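Anyone with children knows the chore I mean. It comes after supper, when the toys are everywhere and you would pay good money for another pair of hands, and it's the one I asked Teodoro Enriquez about when I visited him at Skonix last fall.

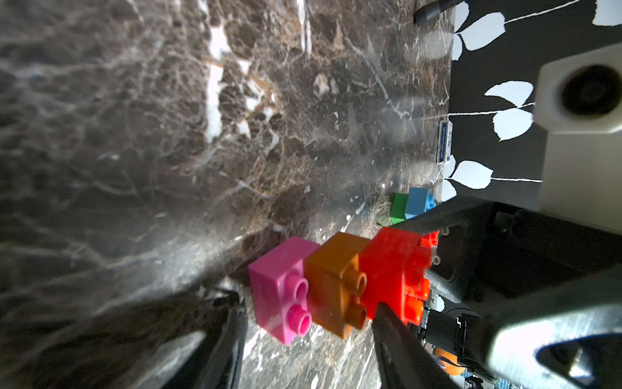

He laughed, kindly, and told me his team had spent 22 weeks on picking up toys (his own kids could do it in 3 minutes, if they ever would!). Of 196 tries in their latest round, almost half needed a person to step in. Folding towels, he said, was worse.
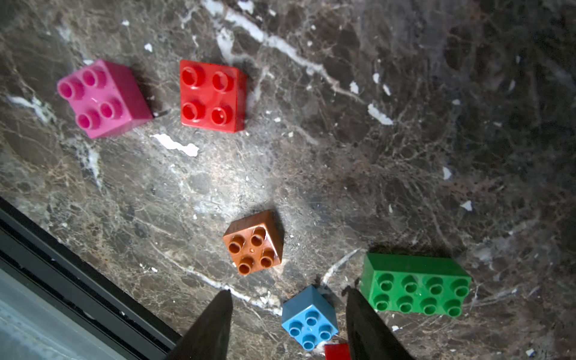

Toy bricks on a marble surface, within reach of the gripper.

So I went home and picked up the bricks myself, grumbling a little. Enriquez thinks a machine I could afford is eight years off, and my youngest will be in high school by then.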